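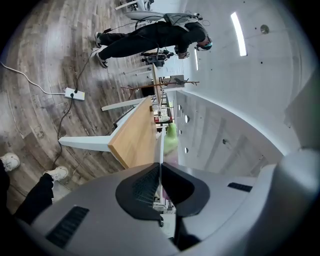

Notes on the Pitkänen grant, second round

The Pitkänen fund closed its second round in December and the letters went out in February 2020. Our choir, Grerkum, got 593 euros against a request for 1,000. I kept notes on the process and am putting them up for other small ensembles who plan to apply.

The fund pays for sheet music, rehearsal space and tuition. It does not pay conductors' fees or travel. The form has a single budget table with no room for comments, so anything unusual has to go in the project description, which is limited to 500 words. Ours came to 60 words over on the first draft. I cut the history of the choir, and no one asked for it later.

Two items were turned down. The first was hire of a portable organ for the spring concert, which the fund classes as equipment even when it goes back the next morning. The second was printing. I had entered programs and rehearsal copies on one line, and the whole line was refused. Rehearsal copies are allowed when listed alone – this is in the guidance, on the last page, under a heading about publicity.

Kaisu Hämäläinen handled our application and answered email within a day or two. She confirmed three points that the guidance leaves open:

A group without its own bank account may name a host organization. We named Clikum, who already hold our insurance.

Quotes for rehearsal space must show the hourly rate. A flat price for the season is sent back.

Unspent money can be moved from tuition to sheet music, but the other direction needs written consent.

Payment comes in two parts, the second after the report. The report is one page plus scanned receipts. Keep the receipts flat, as the thermal paper from the music shop fades along the folds and I have had to ask for one duplicate already.

The grant covers the vocal scores for the Zirkimel concert and most of the rehearsal space up to the summer break. Singers will pay for their own pencils and folders, as before. The organ is still open. I have asked two churches whether we can use theirs, and one has replied with a question about tuning pitch that I need to pass on to the soloists.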